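Skillitetti Publishes Counter-Service Trial Results for Two-Armed Robot

DESTOMTON, November. Skillitetti today released results from a study of how well a two-armed robot handles small retail chores, including moving packaged snacks, plating food and restocking displays. The trial covered 1,505 attempts on a single table layout.

Rigid and boxed goods gave the fewest failures. Soft items, clear film and stacked foil packets remain difficult, and the company does not consider the system ready for unattended shop use.

"A clerk does this work without looking twice. Our system still needs a person within reach," said Danica Papadopoulos, head of testing.

Sandwiches were scored separately from sealed goods. A pass requires the filling to stay between the slices from pickup to release.
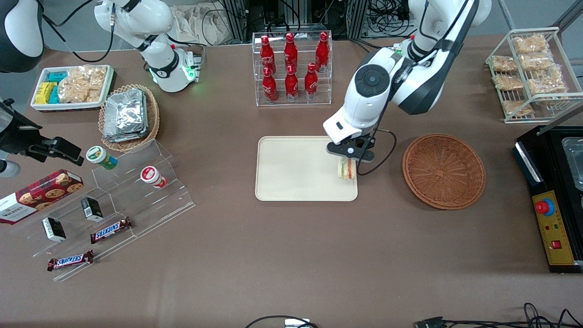

Grip force on bread is the main open problem, and the 26 settings tested did not produce one value that suits every filling. A triangular sandwich with lettuce, held over a cream-colored tray by a two-fingered gripper, leaves little margin between dropping and crushing. Three settings will go forward to the next round, planned at more than 4,000 attempts.

Test methods are available on request.

Contact: Costel Obradović, Skillitetti press office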